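What Is Paid Leave?
A work rules page for readers aged 9 to 12

Most adults who have a job must be at work on set days. Sometimes they cannot be. They may be sick, or a new baby may have arrived. Leave is time away from work that the employer has agreed to. Paid leave means the worker still gets money for that time.

Who decides?

The rules are written down before anyone asks for leave. Some rules come from the law. Others come from the employer. The town of Flamley has 937 workers on its payroll, including bus drivers, clerks and park staff. All of them use the same leave rules, which fill 121 pages. A new rule replaces the old one on the same topic, and the old one is then no longer used.

How is leave earned?

In Flamley, leave is counted in hours. A worker earns one hour of leave for every 20 hours worked. A person who works 2,000 hours in a year earns 100 hours of leave. Part-time workers earn leave at the same rate, but they work fewer hours, so their total is smaller.
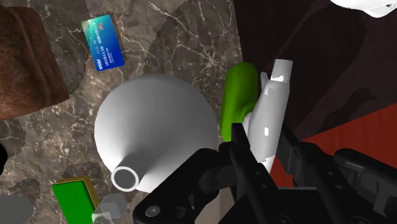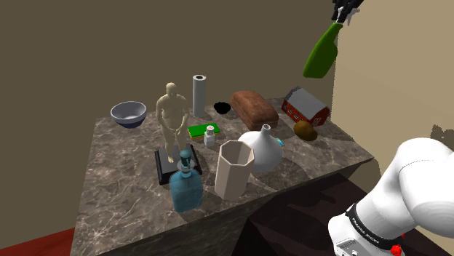
How does a worker ask?

1. The worker fills in a form with the first and last day of the leave.
2. The supervisor checks that enough hours have been earned.
3. The supervisor signs the form or sends it back with a written reason.
4. The payroll office subtracts the hours from the worker's total.

Last year the payroll office handled 1,123 forms. Most were for vacations. Forms for November must be handed in by the end of September.

What if the hours run out?

The worker may ask for unpaid leave. The job is kept open, but no wages are paid for those days. Unpaid leave needs a second signature from the head of the department.

Is sick leave the same thing?

No. Sick leave is kept in a separate total. A worker who wakes up ill must call before 8 a.m. and can fill in the form later. After three days in a row, a note from a doctor is needed.

Words to know

Employer: a person, business or government that pays people to work.
Payroll: the list of workers and what each one is paid.
Supervisor: the person in charge of a group of workers.
Wages: money paid for work.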